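온다노 오픈데이 다녀온 분 계신가요? (사진 있음)

납땜하는두더지
2024년 12월 2일
온다노 연구동 공개 행사에 다녀왔어요. 원래는 갈 생각이 없었는데 회사 동기가 신청해 놓고 못 간다고 해서 대신 갔습니다 ㅋㅋ 입장료는 없고 주차비만 2,000원 냈어요. 7번 부스가 로봇 손 시연이었는데 줄이 제일 길더라고요. 설명은 Ruth Castaño라는 연구원이 영어로 하고 옆에서 통역을 해 줬어요. 제가 궁금했던 건 딱 하나, 작은 물건을 어디까지 다루느냐였거든요. 큰 상자 옮기는 건 이제 어디서나 보니까요. 그런 면에서는 진짜 취향 저격이었습니다! 사진 두 장 올려요.

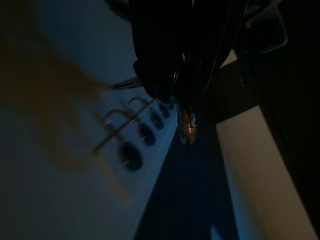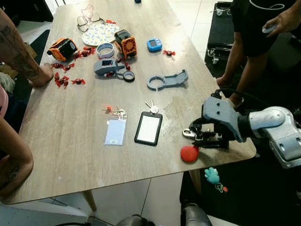
질문 시간에 제가 손들고 손가락 힘 조절은 어떻게 하냐고 물었더니 촉각 센서 얘기를 한참 해 주셨어요. 반은 못 알아들었지만(통역하시는 분도 좀 힘들어 보였음) 재미있었습니다. 혹시 다른 시간대에 보신 분은 어땠는지 궁금해요.

lirnura_fan
오 저도 갔어요! 저는 오전 타임이었고 로봇이 엄청 천천히 움직여서 처음엔 멈춘 줄 알았어요. 근데 그 느린 게 또 보는 맛이 있더라고요. 옆에 있던 꼬마가 "힘내라" 하는데 다 같이 웃었네요.

현장20년차
초 치는 것 같아 미안한데 저는 좀 회의적입니다. 공장에서 쓰려면 결국 속도예요. 저희 라인은 한 시간에 900개를 집어야 하는데 시연 속도로는 어림도 없습니다. 손가락 여러 개 달아 봐야 고장 날 데만 늘어나요. 집게 두 개면 웬만한 건 다 됩니다.

납땜하는두더지
@현장20년차 속도는 저도 인정이요 ㅠㅠ 근데 같은 물건만 계속 집는 라인이랑 책상 위에 이것저것 섞여 있는 거랑은 문제가 다르지 않나요? 안경, 열쇠, 사탕, 테이프가 한 테이블에 있으면 모양이 전부 제각각이잖아요.

현장20년차
제각각인 건 맞는데 그걸 누가 돈 주고 사느냐는 거죠. 다쿰 전시회 때도 똑같은 소리 듣고 왔습니다. 그때 받은 명함만 한 뭉치예요.

Shafiq_A
저는 학생이라 그런지 돈 얘기보다 멀티탭 쪽이 더 신기했어요. 구멍이 줄줄이 있는데 거기로 금속 핀 달린 걸 가져가는 작업은 각도 조금만 틀어져도 힘들 것 같거든요. 사람도 책상 밑에서 꽂을 때 한참 헤매는데 ㅋㅋ 이런 건 집게 두 개로도 될까요? 진짜 몰라서 여쭤봅니다.

현장20년차
플러그는 잡는 것보다 맞추는 게 문제라 손 모양이랑은 큰 상관 없어요. 지그 하나 짜서 위치 고정해 두면 됩니다. 물론 집에서 그렇게 살 수는 없으니까 그 부분은 두더지님 말이 맞고요.

lirnura_fan
그럼 두 분 말이 반반씩 맞는 걸로 ㅋㅋㅋ 참, 안내 책자 받으신 분? 저는 늦게 나와서 못 받았는데 발표 자료 링크가 거기 있다던데요.

납땜하는두더지
책자 있어요! 뒷장에 Lutfa Akanda 님 발표 제목이 적혀 있고 링크는 QR로만 돼 있네요. 집에 가서 스캔해 보고 열리면 여기 주소 남길게요. 내년 7월에 한 번 더 한다는 말도 들었는데 확실한 건 아닙니다.

Shafiq_A
감사합니다! 버스로 가실 분은 362번 타고 정문에서 내리시면 돼요. 저는 후문에서 내렸다가 언덕을 한 바퀴 돌았습니다...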